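Durnham Home Storage Hire - Your Questions Answered

We get asked a lot of the same things, and quite right too, because hiring storage is one of those jobs most people only do once or twice in their lives, usually in the middle of something else (a move, a new baby, a kitchen with no ceiling). So we have gathered the answers in one place. Have a read with a cup of tea, and if your question isn't covered, do ring the shop or drop in.

What do you hire out?

Drawer units, shelving, clothes rails, lidded boxes and a few bigger cupboards. Everything is meant for use indoors, in your own home or a room you are renting. We don't have a warehouse where you can leave your belongings, although people do ring up hoping for one! If that's what you need, Purnel Self Store on the ring road is the nearest, and they have always been helpful to the customers we send their way.

Why would anybody hire a set of drawers?

It does sound a bit odd when you first hear it. Most of our customers need somewhere to put things for a few months and don't want to buy furniture they'll have to get rid of afterwards. Students are a big part of it, and so are families who are having work done and have had to move out of two bedrooms into one. We also see a fair number of people who have a relative coming to stay for the summer and want the spare room to feel like a proper bedroom, with places to put socks.

How long can I hire for?

The shortest hire is 8 weeks. There's no longest. You pay for the first 8 weeks when you book, and after that we charge month by month until you tell us you've finished. If you bring things back part of the way through a month we work out the difference and refund it, usually to the card you paid with.

How much is the deposit?

For most orders it is £30 for each large item, and nothing at all for boxes and rails. You get it back once we've had everything home and looked it over. Ordinary wear is fine. We have been doing this long enough to know that drawers get scuffed, stickers get stuck on and felt pens go where felt pens go. What we do charge for is a cracked runner, a missing drawer or anything that has been painted. (Please don't paint them. The colour may well be lovely, but the next person might not think so.)

Can I choose the colour?

You can tell us what you'd like and we'll do our best. Stock comes and goes, especially in September, and we can't promise a matching set at busy times. If you're flexible, say so when you book and you'll often get your things sooner.

Do you deliver, and will you bring it upstairs?

Yes to both. Delivery within Durnham is included for orders with at least three large items, and there's a small charge for anything less. Our drivers will carry things up as far as the second floor as a matter of course. Higher than that, or if the stairs are narrow or have a tight turn, please let us know beforehand so that we can send two people. It saves a lot of huffing and puffing on the landing, and your wallpaper will thank you.

Delivery slots are morning (8 till noon) or afternoon (noon till 5). We ring when we're on our way. If you live on one of the streets with permit parking, a visitor's permit on the table by the door is a great kindness.

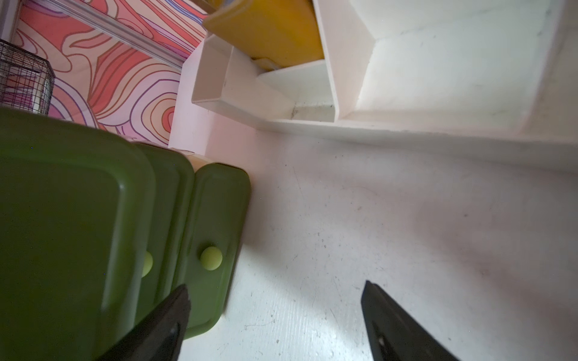 Do I have to be in for the delivery?

Somebody does, but it needn't be you. A neighbour or a flatmate is fine as long as they're over eighteen and happy to sign for it. We can't leave things in a porch or round the back, even on a dry day. We did give it a go in our first year and had a bad time with a sudden downpour and a stack of cardboard dividers.

Will the units mark my floor?

On carpet you may see dents after a few months, and these generally lift if you brush them up with your fingers and give them a little time. On hard floors, lift the unit when you want to move it, and please don't drag it. Grit gets caught underneath and does the scratching, so a quick sweep beforehand is well worth the bother. We can give you felt pads free of charge if you ask. If your floor is new or you're renting and worried about your own deposit, take a few photos before our things arrive and again when they've gone.

How much weight will a drawer take?

Clothes, towels, toys, craft bits and ordinary paperwork are all fine. Books are where people come unstuck. A drawer packed tight with hardbacks is much heavier than you'd think, and the bottom will start to bow. Put books on the shelving if you can, or keep them to the lowest drawer and only fill it halfway. The same goes for tins, tools and large amounts of coins (yes, really).

Is there a knack to packing drawers so I can find things again?

We think so, though everybody has their own way. Heavy things at the bottom keeps the whole unit steady, and that matters more than anything if there are children about. After that, think about what you reach for every day and give it the drawer at hand height, even if it means the nice clothes go down by your ankles for a while.

A label on the front of each drawer is a great help if more than one person is using it. Masking tape and a biro will do, and masking tape comes off cleanly when you bring the unit back. Parcel tape doesn't, so please leave that for the parcels. For small children who can't read yet, a little drawing of a sock or a teddy does the trick nicely.

Fold jumpers flat, and roll T-shirts so that they stand on end in a row and you can see each one. We were doubtful about the rolling to begin with, but several of us have gone over to it at home and haven't gone back.

Is it safe with toddlers in the house?

Any tall unit can tip if a child pulls out the lower drawers and climbs on them. We supply a wall strap with everything above waist height, and our drivers will fit it for you if you have permission to put a screw in the wall. If you haven't, choose one of the lower units instead. Keep the top clear too, so there's nothing tempting up there to climb for.

How should I clean things before they go back?

Empty them, wipe them down with a damp cloth and a drop of washing-up liquid, and leave the drawers open for an hour to dry. That's plenty. Please don't use bleach or cream cleaner, as both leave a dull patch. We give everything a thorough clean ourselves before it goes out again, so there's no need to be up at midnight with a toothbrush.

Do have one last feel at the back of each drawer. We've had single earrings, a passport, a great many hair grips and once a full set of Christmas cards, written and stamped. We keep anything we find for three months and ring you if we can tell who it belongs to.

What if something breaks while I have it?

Tell us as soon as you can and we'll sort it out. If a runner goes or a handle comes off in normal use we'll mend it or swap it at no cost, generally within a few days. Nobody gets told off. We'd much sooner hear about a small crack early on than find a large one at the end.

Can I buy the item if I've grown fond of it?

It happens more often than you might expect! Yes, you can buy most things, and we take off half of what you've already paid in hire. The exception is the large Avov cupboards, which we only have a few of and find hard to replace. We also hold a sale of older stock every May, when the slightly battered pieces go cheaply to good homes and to garden sheds.

Do you hire to schools, clubs and offices?

We do, and we're always pleased to. The largest order we can manage in one go is 300 boxes or thereabouts, and we'd ask for a good month's notice for anything on that scale. Invoices can be sent to an office, and regular customers can have an account. Our Bhardwaj Road shop looks after all the larger orders, so it's best to ring them directly.

What happens to units that are past mending?

We take them apart for spares first, and it's surprising how long one old unit can keep several others going. What is left goes to be recycled where it can be. Odd drawers that still hold together we give away from a pile by the shop door. They make very decent planters if you drill a few holes in the bottom, and the cat at the bakery next door has been sleeping in one since last winter.

How do I book?

Ring, come in, or fill in the form on our bookings page. Have your postcode ready, along with a rough idea of what you need to store and which floor you're on. If you don't know what size to go for, measure the space you've got, including the room it takes to pull a drawer right out, and we'll suggest something that fits. You can change your order free of charge up to the afternoon before delivery.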